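Zum Inhalt springen
Startseite / Presse / Pressemitteilungen

Pometti bringt Greifpaket für Kleinbehälter auf den Markt - Softić für Labore, Abfüller und Musterstellen ab sofort bestellbar

Trestby, Freitag, 2. September 2022

Kleine Flaschen, klare Becher, Spender mit Pumpkopf. Alles Dinge, die in Musterabteilungen und kleinen Abfüllbetrieben immer noch von Hand umgesetzt werden. Pometti stellt mit Softić jetzt ein Komplettpaket vor, das genau diese Arbeit übernimmt. Zweifingergreifer, Fingersätze, Kamera am Handgelenk, Software. Passt auf vorhandene Leichtbauarme, Umbau in der Regel ohne neue Zelle.

Ausgeliefert wird ab sofort. Vorbestellungen aus dem Frühjahr gehen zuerst raus, wer seit März auf der Liste steht, bekommt in den nächsten Tagen Post vom Vertrieb.

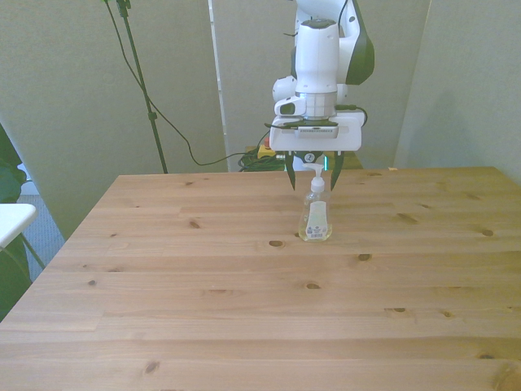
Pometti Pressestelle
Redaktion Produkt und Technik

Warum Kleinbehälter? Weil sie schwierig sind. Durchsichtige Wände, Glanzstellen, dazu Inhalt, der je nach Füllstand anders aussieht. Viele Standardlösungen verlangen einen Träger oder eine Form, in der das Teil immer gleich steht. Softić arbeitet vom freien Tisch. Der Greifer fährt von oben an, die Finger gehen links und rechts am Behälter vorbei, dann wird geschlossen. Bei Pumpspendern lässt sich in der Software einstellen, ob am Kopf, am Kragen oder am Körper gegriffen wird. Für Ware mit Etikett gibt es zusätzlich eine Sperrfläche: Der Bediener markiert den Bereich mit dem Strichcode, dort fasst der Greifer dann nicht an.

Was im Paket steckt

Greifer mit zwei Fingern, Flansch, Anschlusskabel
4 Fingersätze, spitz und flach, Wechsel mit einem Werkzeug
Handgelenkkamera mit Halter
Software Softić Griff, Lizenz für einen Arm
Einweisung vor Ort oder per Video, nach Wahl

Nicht dabei ist der Arm selbst. Auf Wunsch liefert Pometti auch einen passenden mit, Angebot dann bitte einzeln anfragen. Liste der freigegebenen Arme steht im Datenblatt, sie wird laufend ergänzt.

Einrichten in 45 Minuten

Die Zeit gilt für eine neue Behältersorte bei montiertem Greifer. Behälter hinstellen, Kamera draufschauen lassen, Griffhöhe und Schließkraft bestätigen, Probelauf. Ein Programmierer wird dafür nicht gebraucht, die Oberfläche führt durch die Schritte. Deutsch und Englisch sind drin, weitere Sprachen folgen mit dem nächsten Update.

Die Schließkraft ist der Punkt, nach dem im Vorfeld am meisten gefragt wurde. Deshalb kurz: Sie wird je Sorte gespeichert. Dünnwandige Becher bekommen einen weichen Griff mit langsamem Schließen, feste Flaschen einen kräftigeren. Wer mit offenen Behältern arbeitet, kann außerdem die Beschleunigung des Arms begrenzen und die Neigung sperren - dann bleibt der Becher beim Versetzen gerade. Beides ist ab Werk eingeschaltet und muss bewusst abgewählt werden. 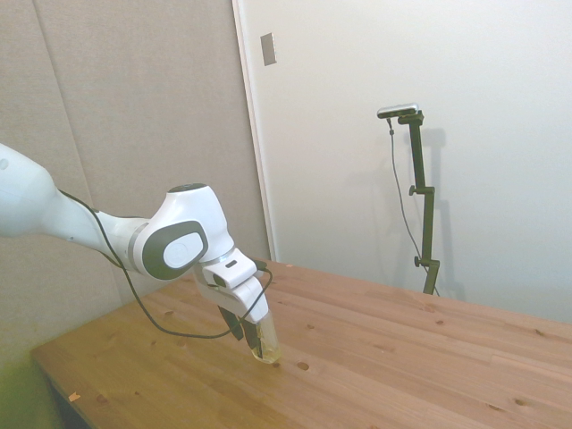
Auch das Absetzen ist in der Software ein eigener Schritt. Der Arm senkt den Behälter bis knapp über die Fläche, fährt den Rest im Schleichgang und öffnet erst bei Kontakt. Auf Holz, Edelstahl oder Kunststoff, das Material der Platte ist egal, solange sie eben ist und nicht federt. Bei gelochten Platten lassen sich die Bohrungen als Ablagepunkte oder als Sperrpunkte eintragen.

Erprobt wurde Softić am Standort Pradholm. 67 Behältersorten sind dort in der Grifftabelle hinterlegt worden, von der Probendose bis zum Seifenspender, und alle werden mit dem Paket ausgeliefert. Käufer können die Tabelle nutzen wie sie ist oder eigene Einträge anlegen. Ein Austausch der Einträge zwischen mehreren Geräten geht per Datei, eine Cloud-Anbindung ist nicht nötig und auch nicht vorgesehen.

Grenzen gibt es natürlich. Sehr nasse Oberflächen, Behälter ohne Standfläche und alles, was sich schon beim Berühren verformt, sollte vorher als Muster nach Pradholm geschickt werden. Rückmeldung kommt schriftlich, mit Einschätzung und Griffvorschlag. Die Musterprüfung kostet nichts, Rückversand auf Wunsch.

Für wen

Labore mit wechselnden Gefäßen. Musterstellen im Kosmetik- und Reinigungsmittelbereich. Lohnabfüller mit kleinen Losen, bei denen sich eine feste Linie nicht rechnet. Und Schulen und Werkstätten, die an echten Behältern üben wollen, hier gibt es einen eigenen Ausbildungspreis.

Service und Garantie

2 Jahre Garantie auf Greifer und Kamera, Finger sind Verschleißteile und einzeln nachbestellbar. Updates der Software sind wärend der Garantiezeit enthalten. Danach Wartungsvertrag oder Einzelkauf, beides möglich. Ersatzteile kommen aus dem Lager Trestby.

Noch ein Hinweis zur Kabelführung, weil die Frage sicher kommt: Halteclips liegen bei, ebenso eine kurze Anleitung, wie viel Schlaufe am Gelenk bleiben muss. Bitte nicht zu straff verlegen. Das Kabel braucht an der letzten Achse Spiel, sonst zieht es am Stecker.

Vorführung

Termine in Trestby und Pradholm nach Anmeldung. Eigene Behälter dürfen und sollen mitgebracht werden, gern auch die schwierigen. Gruppen bitte vorher ankündigen, der Vorführraum in Pradholm ist klein. Wer nicht anreisen kann, bekommt einen Videotermin, Muster dann bitte rechtzeitig vorab schicken und deutlich mit dem Firmennamen beschriften.

Preise und Datenblatt auf Anfrage beim Vertrieb. Die Preisliste für Wiederverkäufer wird gesondert verschickt.

Über Pometti

Pometti entwickelt und baut Greiftechnik für kleine Teile und Behälter. Sitz und Lager in Trestby, Entwicklung und Erprobung in Pradholm. Verkauf direkt und über Fachhändler.

Pressekontakt
Pometti Pressestelle, Trestby
Abdruck frei, Belegexemplar oder Link erbeten. Bildmaterial in Druckauflösung schicken wir auf Anfrage gerne zu.

Weitere Meldungen | Presseverteiler | Impressum | Datenschutz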